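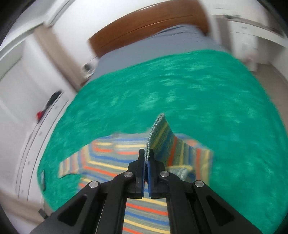 Bohdana Shevchuk has folded the same sweater so many times that she no longer thinks of it as clothing. "It's a curriculum," she says, and then looks a little embarrassed. "I used to have hobbies."

Shevchuk runs demonstration work at Gritow, a small company trying to get robot arms to handle laundry. Her method is simple to explain and dull to carry out. A person holds a gripper in one hand, the kind a robot would have, and does the chore with it. The camera on the tool sees what the robot would see. Enough of those recordings, the theory goes, and the arm picks up the habit.

How many is enough? "Ask me when we get there." The knitwear set stands at 1266 recordings. The target is 3000, a figure she admits was chosen in a meeting, by people who wanted to go to lunch.

Knits are the hard part. A shirt has a collar and a placket and some sense of its own shape. A sweater, Shevchuk says, "has opinions." Pinch it too shallow and the fingers close on air. Pinch it too deep and you bring the blanket along. She teaches new people to go for the ribbed edge, wait until the pads have closed, and lift slowly enough to feel silly.

Nhàn La, who joined from the warehouse robotics firm Navitz, did not enjoy being a new person. "I have a degree in control theory and I was told my pinching was sloppy," La says. "It was. They threw out 77 of my first recordings." The usual fault was haste. La would let go and grab again in one quick flick, the way anyone does when putting away clothes, and the model would learn the flick without the reason for it.

At Navitz the teaching was done by remote control, with the operator at a desk moving two small copies of the arms. La still defends it. "You can only do what the robot can do. With the hand tool you cheat. Your wrist goes places no wrist on a robot has ever gone." Shevchuk concedes the point – she keeps a list of banned wrist positions – but says the desk rig took over a minute for a sleeve, and that she could take the tool to any bedroom that would have her.

The two have argued about this since September. For now the rule is hand tool first, remote control for the corrections, eight corrections per garment and then you move on, whatever the sweater looks like.

Does either of them fold at home? La has a chair. Shevchuk has a bigger chair.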